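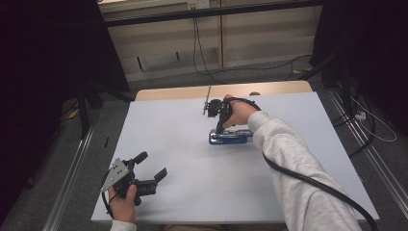

Work in progress at a white-topped table.

The Long Life of the Shared Workbench

When the Pundetow Mechanics' Room opened its doors, a member paid a small fee each quarter and received in return a numbered stool, the use of a vice and the right to borrow one tool at a time. The rules were painted on a board beside the entrance, and most of them survive in the present handbook. Spitting is no longer mentioned. The borrowing of one tool at a time is still enforced.

The Room is among the older shared workshops in the district, though it was never the largest. Its founders were clock repairers and harness makers who could not each afford a lathe. The minute books record long arguments over lamp oil, and a dispute over a missing file that occupied the members for most of a winter.

Bimla Bhatia has spent three years putting those books in order. The earliest item in the collection is older than the Room itself: a locksmith's pattern book dated 1668, given by a member's family and now kept in a drawer away from the light. "People ask to see it and then ask whether they may copy the hinges," she says. "We allow it. Two of the cupboards upstairs have hinges from that book."

The present building, on Rastogi Street, was a seed warehouse before the Room took the lease. The ground floor holds the heavy machines. Lighter work is done above, where the windows face north and the floor has been levelled twice. Membership stands at 125, with a waiting list for evening places, and the upper floor is generally full by seven.

What members make there has changed a good deal. Furniture and clocks gave way to wireless sets, and those in turn to model engines. Much of the current work is repair. Kiran Khurana, who teaches the September introductory course, admits 20 beginners each year and asks every one of them to bring something broken from home. Toasters are common. One pupil brought an accordion, and it took the whole of the course and part of the next.

The teaching follows a pattern set down long ago. A beginner first learns to mark out, then to cut, then to file, and is not permitted near a powered machine until an older member has signed the card. Some find this slow. Mr Khurana accepts the complaint but has not altered the order of lessons - the cards are printed in bulk, he notes, and there are several boxes left.

Money remains the chief difficulty. The lease is due for renewal, and the rent proposed by the landlord, Drondus Estates, is well above what the present fees will bear. Urmila Agarwal, who chairs the Room, has put forward a graded fee and a small charge for storage. The second proposal has proved the less popular of the two. Shelves at Rastogi Street are held for decades and, in at least one case, have been mentioned in a will.

Talks on the lease resume next month. In the meantime the evening sessions continue as usual, and the lathe at the foot of the stairs is out of use until its new belt arrives.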